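Chapter 4
Hearing the Room: Sound Before Music

I failed my first film sound class. I'm putting that at the top of the chapter so you'll know who is talking to you. I was nineteen, I had a big box of records, and I figured a soundtrack was a stack of great songs with some pictures running behind it. My teacher, Heino Sakalauskas, handed back my final project with one line written on it: "Where are they?" He meant the characters. I had two people having a fight in a kitchen, and I'd laid a (really terrific!) guitar track over the whole thing, and you couldn't hear a kitchen anywhere in it.

So before we get to composers and theme tunes in Chapter 5, we're going to spend some time on the stuff underneath.

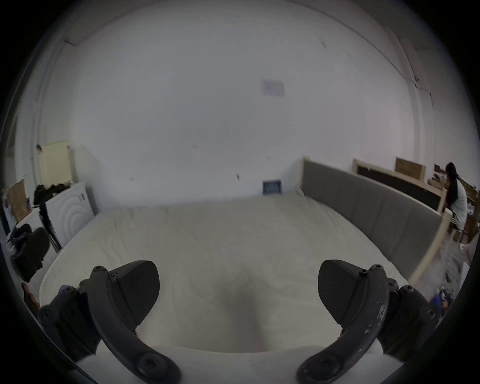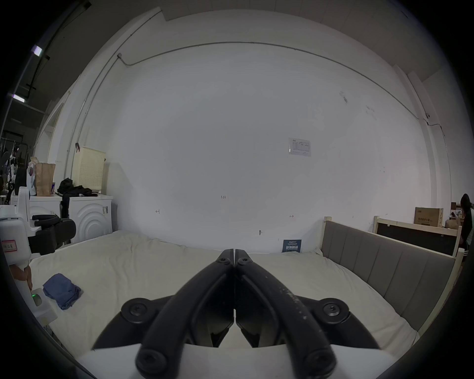

Figure 4.1 Two views, each with the black jaws of a hand-held gripper.

Let's start with a word you'll hear on every set: room tone. Room tone is the sound a place makes when everybody in it shuts up. Your bedroom has one. So does the bus. You stop noticing it after a few seconds, but your ear knows right away when it goes missing, and a movie with holes in its room tone feels broken even to people who couldn't tell you what's wrong. That's why the sound recordist asks for quiet at the end of a setup and makes the whole crew stand there like statues for 30 seconds. It feels like forever. Somebody's stomach always growls.

My favorite case for this chapter is Kurnwood, a small thriller written and directed by Wanpen Kongkaew. If your library has it, watch the first reel tonight and then watch it again with your eyes closed. The plot is simple enough: a night clerk at a roadside hotel starts getting calls from a room that's supposed to be locked up for repairs. There is no music for the first 25 minutes. None! What you get is the buzz of the front desk lamp, a soda machine kicking on and off down the hall, and trucks going by outside. Then the phone rings, and (this is the part I love) the soda machine stops at the same moment. Most people in my classes jump, and when I ask them what scared them they say the phone. I used to say the phone too.

The sound editor on that picture was Pravesh Jacobs, and he built the hallway out of 5 separate layers. He told me over lunch that the soda machine was recorded in the back of a bait shop. The trucks were real trucks, but he slowed them down a hair so they'd seem heavier. He kept a notebook of every effect in the film, right down to the keys on the clerk's belt, and by the time they finished the mix it had 3460 entries in it. That's for a movie with four speaking parts.

Now, you can go too far the other way, and I want to be fair about that. Rebane, a ghost story by Aivar Venckus, does a lot of the same things as Kurnwood, and I find it almost impossible to sit through. Every floorboard creaks. Every door groans. The wind never takes a night off, even in the scene at the beach where the water is flat as a plate. When every sound is telling you to be scared, you stop listening, the same way you stop reading an email that's all capital letters. My students argue with me about this one every May, and a few of them have written very good papers explaining why I'm wrong. (Žydrūnas Adomaitis, if you're teaching from this book now, I still don't buy the thing about the floorboards.)

We'll come back to both films later in the chapter, along with the comedy Unside, where the funniest joke in the picture is a refrigerator. For now I'd like you to hold on to three terms:

Room tone: the steady background sound of a place with no one talking or moving.

Source sound: anything the characters could hear too, like a radio on a shelf or a dog next door.

Score: music that only the audience hears.

The line between the last two gets blurry fast, and directors love to play with it – a song starts out on a car radio, the car drives off, and the song stays with us.

Before You Read On

Pick a room you know well. Sit in it for five minutes with your phone off and write down every sound you hear, in the order you notice it. Don't fix your list afterward. Then do it again in the same room late at night. Bring both lists to class, and keep them, as you'll need them for the mixing project at the end of Section 4.3.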